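Tips for recording cans and bottles at a home bench

Practice runs for a learning arm go better when the table is set up the same way each time. We keep these notes for the Zarau bench.

Mark start positions with colored tape and leave the tape down between sessions.
Save 24 runs, then wipe the finger pads.
Delete any run where you bumped the table.
Swap the drink after 70 runs so Gullow doesn't learn a single label.
Back up before you change cups.

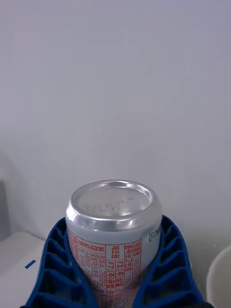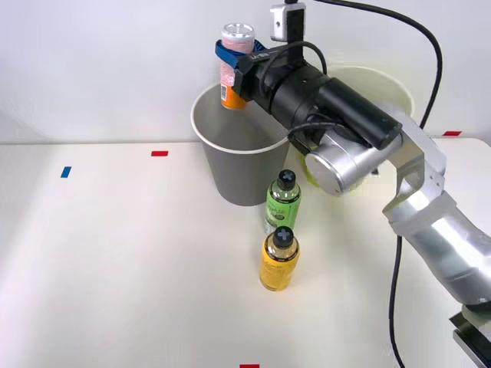
Labels matter more than most people expect when you write the task line for each run. Keep it short and name the object and the target, such as "can, gray paper cup." If a second cup is on the table, always give the color. Bottles with the same black cap should be named by the color of the drink, green or yellow. Our last set had 106 usable runs, and 4 had to be relabeled for a missing cup color.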